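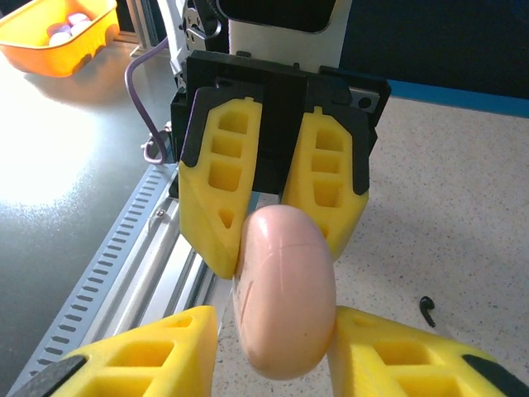
A pink egg between two sets of yellow foam fingers.

How to teach two arms to pass an egg

Can a robot put the groceries away yet? Mine can't, but I've had a lot of fun finding out where it gets stuck! Passing something from one hand to the other is a great first chore to try, so let's start there.

1. Pick something egg-shaped and smooth. If you're nervous (I was), practice on a ball first.

2. Go in from opposite sides. I bring the giving arm straight down and keep the other gripper open underneath.

3. Close the lower fingers slowly. Foam forgives a lot, but I still cut my closing speed to 14 percent.

4. Wait before letting go. I started with no pause at all and dropped plenty – now the top fingers hold on until the bottom ones have stopped moving.

5. Run it 42 times, then move the bowl a few inches and run it again. My numbers always sink after that, and it's the second batch I trust.

So, chores? I'd let it sort plastic eggs all afternoon, but a real carton from the store in Vusdale stays with me for now. I'm trying spoons in August, and I expect a lot of clatter.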